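4 Setting up your Carklow pantry scale

Now for the fun part! Once the scale is levelled and zeroed, you can start teaching it what lives in your kitchen, and it's surprisingly good at telling a nearly full jar from one that needs topping up.

1. Press and hold STORE until the display shows 29. That's the number of free slots on a new scale.

2. Put your empty jar or tin on the plate, lid off, and press TARE.

3. Fill it, put it back and press STORE again. Two short beeps mean the weight is saved.

4. Turn the dial to pick a name from the list (there are 52 built in, from arborio to yeast), then press OK.

Caution: never load more than 3000 g, jar included. The plate will flex and you'll have to zero it all over again.

Note: light, airy foods such as puffed rice, crackers and popcorn need the FINE setting. Slide the switch under the plate to the left before step 2.

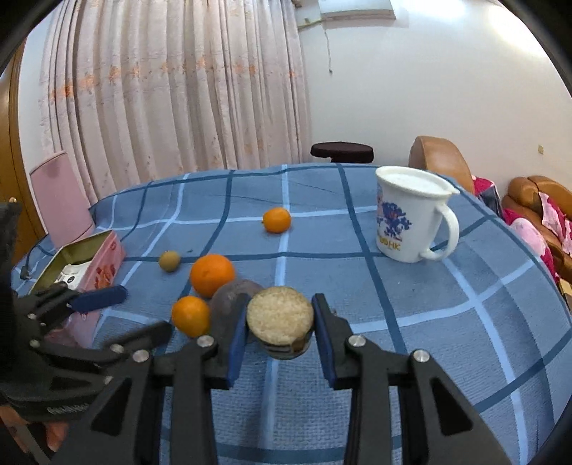 With FINE switched on, the reading takes a little longer to settle, so keep your hands off the worktop until the dot stops blinking. After that, try a few things from the back of the cupboard. It gets quite addictive!

5. To clear a slot, turn the dial to its name and hold OK until the display goes blank.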